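Ticket 351: Knitwear losing its shape and mattress end taking over the spare room
Site: Pandthorpe, upstairs back room
Opened by: Stoica household
Status: Open, waiting on last check
Priority: Low (but we'd love it sorted before the visitors arrive!)

Problem as reported

Everything that gets folded in the back room ends up in one leaning heap on the children's pink mattress, and the patterned knit comes out of the heap with a ridge across the front. We've tried folding it in half, in thirds and round a towel. The ridge always wins. It's such a cheerful thing, all green and teal with a pink stripe, so we really want to rescue it!

What we tried first

Shelf in the cupboard. Too narrow, and the knit hung over the front and stretched. Went back to the mattress after a week.

Storage box from the Laniner range, 900 mm long. Lovely box, goes under the window beautifully, but the white blanket fills it on its own. Kept for shoes.

Hanging the knit up. Please don't do this, shoulders like a coat hanger for days.

Log, Sat 4 December

Started again from the floor up. Rolled out the bamboo mat as the folding spot, and what a difference it makes having somewhere flat. The mattress gives under your hands, so every fold slides a bit, and I'm now fairly sure that was half the trouble.

Pile order so far: cream-white at the bottom, black on top of that, blanket behind. It stays up much better with the blanket at the back, where it works like a bookend. The knit stays out of the pile until last.

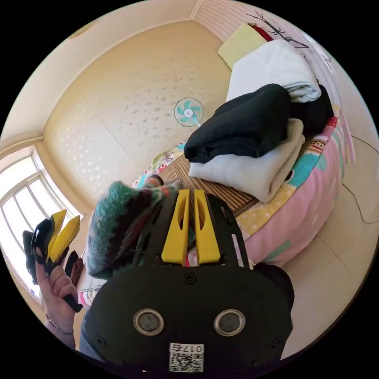
The knit needs to be held up by the top edge first and allowed to drop, then laid face down with the sleeves brought in. Fold once from the bottom and stop there. I kept wanting to add one more fold to make it match the others, and that extra fold is exactly where the ridge comes from. So pleased to have found it!

Small fan moved to the floor by the far wall. The room gets stuffy with the door shut and I didn't want anything put away feeling damp.

Still to do

Leave the knit folded once for 4 days, then check the front for a line.
Find a home for the pale yellow cushion. It keeps being used as a pile stopper, and it's too soft for the job.
Ask the Bemanport house if they want their spare box back. They lent us 2 in April and we only use one.

Comment added later

Quick look this morning, no ridge yet, hooray! Pile has leaned slightly towards the wall but hasn't gone over. Will leave the ticket open until the four days are up and then try the same single fold on the thick cardigan.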